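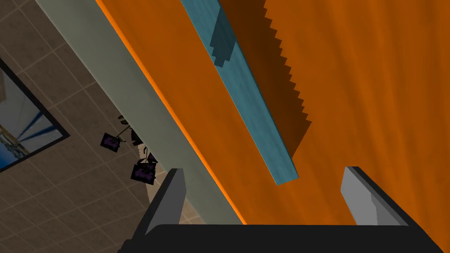
Depuis février, j'apprends à cuisiner sans recette, et c'est plus difficile que je ne pensais. Ma grand-mère ne mesurait rien, elle disait seulement « assez ». Moi, je pèse encore la farine, puis j'ai honte et je range la balance. Le paprika, c'est mon vrai problème : je cherche pour ma soupe un orange franc, comme cette grande surface orange avec ses fines veines plus foncées, et j'obtiens presque toujours du brun. Fanni Bárány, ma voisine, dit que je chauffe trop l'huile. Elle a sans doute raison.

J'ai donc recommencé trois fois. La troisième soupe était bonne, mais trop salée, et mon mari a bu beaucoup d'eau sans faire de commentaire.

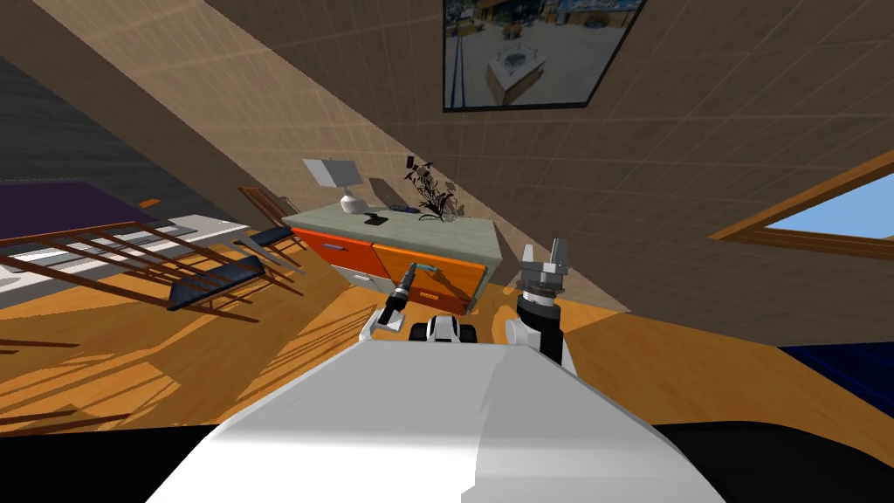
L'autre difficulté, c'est de retrouver les épices au bon moment. Chez ma tante Tímea Kozma, tout avait sa place et on cuisinait presque les yeux fermés. Chez moi, le cumin habite avec les bougies. Un meuble bas avec des tiroirs orange vif, comme celui-là, me conviendrait bien, avec le dessus gris-vert pâle pour poser les bocaux. En attendant, j'ai collé des étiquettes, et deux sont déjà tombées dans la farine.

La prochaine fois, j'essaierai les nouilles aux œufs.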